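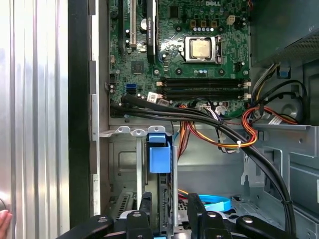

The green board of a Dell desktop, with the processor in its socket.

Reading time: 4 minutes

In the town of Saraç, the public library has 10 computers for visitors, and none of them was bought new. They came from an insurance office, from a dentist, and from two families who changed to laptops. I went there in August to write about reading habits among teenagers. I stayed three days and came home with notes about a different matter, the second life of office machines.

My own country taught me to repair before I learned to buy. When I moved to the United States, I was surprised by how early a computer is considered old. An office makes a calendar, the calendar says the machines must go, and on a certain morning they stand in the corridor with their cables tied. Many of them still start. They are slow with the newest programs, but a person who wants to write a letter or fill out a form for the tax office does not need the newest programs.

Taner Keskin has collected such machines for eight years. His workshop, Tollico, is two rooms behind a bakery, and the smell of bread goes into everything. Last year 1,852 machines passed through it. He keeps the number on a piece of cardboard by the door, and he changes it with a marker at six in the evening, when he closes.

"People apologize when they bring me a computer," he told me. "They say, sorry, it is so old. I ask them how old is their table."

His method is simple to explain. He first removes the hard drive and erases it, while the owner watches if the owner wishes. Then he cleans out the dust, tests the memory, and decides. A machine that can be saved receives a free operating system and a used drive. A machine that cannot be saved gives its parts to the others. Power supplies are the most wanted, and after them memory. He sells very little for more than the price of a good pair of shoes. 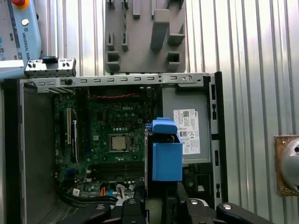 An open case on its side, with memory slots in the lower part of the board.

Not everything in this trade is so pleasant. The large recyclers pay by weight, and for them a working computer and a dead one have the same price. Tratuvus, the company that has the contract for the county, crushes most of what it receives. Its manager was polite with me on the telephone. He said that testing each machine takes a worker's time, and that time costs more than the metal brings. I could not find a mistake in his arithmetic, although I looked for one.

There is also the question of who wants these computers. I had supposed it was mainly people without money. At Tollico I met a retired surveyor who wanted a machine with a printer port, for a plotter he has owned since he was young. I met a mother who wanted a computer for her son that could not run his favorite game. She tested this carefully before she paid.

The Fekgate school district bought 200 repaired desktops from the workshop last spring, after a long argument about guarantees. The teachers I spoke with were divided. Some were glad to have enough keyboards for a whole class. Others felt that their pupils were again receiving what somebody else had finished with, and I understand this feeling well.

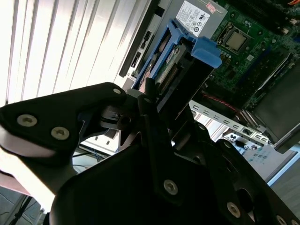 Taner Keskin wrote to me after reading a draft of these pages, and he wanted one thing made stronger. The guarantee was never the real difficulty, he said, because he replaces a bad machine the same day. What schools fear is the telephone call from a parent, and for that he has no spare part.

He added that the bakery is raising the rent in the fall. He is looking at a place near the bus station, with a bigger door.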